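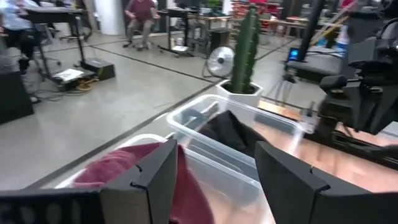 July, late evening

I promised myself to write in English at least 5 times in this month, so I begin with a small subject, which is clothes. All day I was thinking about how to keep them in order. In our old flat on Sarmiento I had one big wardrobe and everything lived inside it, the winter things on top of the summer things. I never knew what I owned.

Now I like the clear plastic bins. A black cloth in one of them can be found at once, even when it is crumpled into a little peak. The maroon one is more difficult. It is a big soft thing and it always wants to hang over the rim. I would fold it in 3, with the sleeves behind, if there are sleeves, as my aunt in Udness did with everything. She ironed also the towels.

I was pleased to see the tall green cactus behind the table, in its white pot. I had one a little like it and I gave it too much water. The fan on the floor made me think of our kitchen in July, where we have no fan and the butter becomes soup.

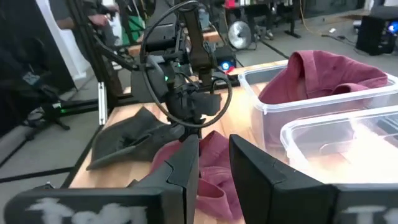 Clothes and folding

The grey cloth is folded loosely, and for me this is enough. The maroon on the table is not folded at all, and there is more maroon in the far bin, with something like a hood standing up above the edge. A hood is my enemy. I tried to put it inside, I tried to roll it, and both ways the pile falls to one side.

The bin in front looks empty, and I felt a little jealous of it. At home I have 2 bins from the Jesuvel shop and they are both full to the lid. Tomorrow I want to take out the jumpers and give away the green one that I bought in Imo. It was too small already in the shop, but the price was good.

I must also buy soap and call about the window.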